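Do Automatic Summaries Keep the "Maybe"? A Small Test on Health Research Articles

Project report, Language and Computing seminar
Group: Gráinne Moynihan, Hortensia Saavedra, Kevin Ó Dubhghaill
Supervisor: Bernadette Sheehan
Submitted Friday, April 30, 2021

1. Why we did this

Companies that sell summarizing software like to say that it saves readers time without changing what the text says. The first half is easy to believe. We were less sure about the second. Scientific writing is full of small words such as "may," "suggests" and "in this sample," and a summary that drops them is shorter and also wrong. The sales page for Trastoveo, one of the two tools we tested, promises "faithful" output and never says what the word means or how it was measured.

2. What we used

Our texts came from the Daly collection, a set of 3751 short research articles on health topics that the department keeps for teaching. We removed duplicates and articles with no discussion section, which left 3448. From these we drew 32 at random. That is a small number, and we would not trust anyone else who made large claims from it. The topics ranged from sleep and diet to hospital staffing.

Each article went through Trastoveo and through Nivar, a free tool built by a former student. Both were left on their default settings. We did try changing the length setting in January, but the results jumped around so much from one run to the next that we could not compare them fairly. 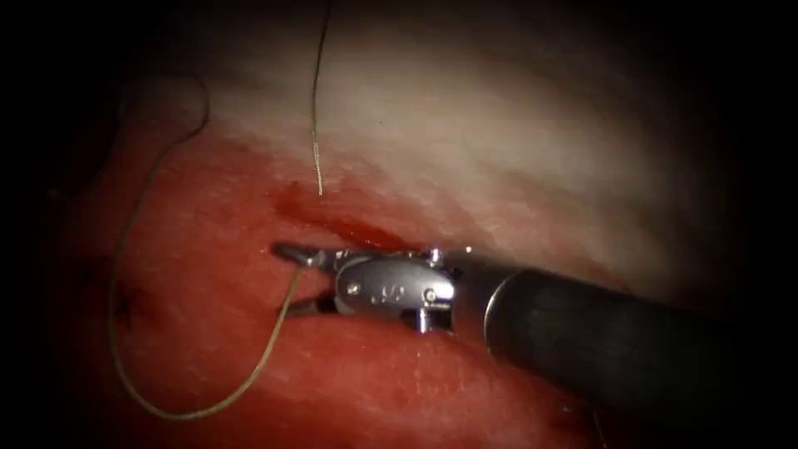
Figure 1. Surgical instrument working over red tissue.

3. How we scored

We marked every hedged statement in the discussion sections, 857 in all. For each one we asked whether the summary kept the claim with its hedge, kept the claim and lost the hedge, or left the claim out. Gráinne and Kevin scored separately, and Hortensia settled the cases where they disagreed. Most of the arguments were over the word "associated." Kevin counts it as a hedge. Gráinne does not, and we ended up leaving it out unless another hedge stood next to it.

4. What we found

Most hedged statements were simply left out, as you would expect from a short summary. The ones that survived are more interesting. With both tools, the hedge was missing in nearly half of the claims that were kept. "May reduce the need for a second visit" turned into "reduces the need for a second visit." In one bad case, a sentence about what the authors hoped to test next came out as a result.

Nivar did slightly better than Trastoveo. We don't think this means much. Nivar mostly copies whole sentences, so the hedge comes along for the ride, and its summaries are choppy and hard to read. Trastoveo rewrites, and the smoother it sounded, the more carefully we had to check it. Róisín Mac Mathúna, who read our draft, asked whether people writing summaries by hand would do any better. It's a fair question and we can't answer it, as we had no human summaries to compare with.

5. Problems with our own work

Two scorers from the same class, taught by the same person, will tend to agree for the wrong reasons. We also knew which tool had written which summary, and by week three we had opinions about both. A blind setup would have taken one extra script. Our choice to skip "associated" probably makes both tools look better than they are.

We had planned to include a third tool, Wotar, but the trial account expired before we had finished the first batch, and those scores are not reported.

6. Next steps

If another group picks this up, they should score blind and collect some human summaries first. The scoring sheet and the list of articles are in the seminar folder. Please ask Kevin before changing the sheet, as two of the columns are linked to the script that adds up the totals.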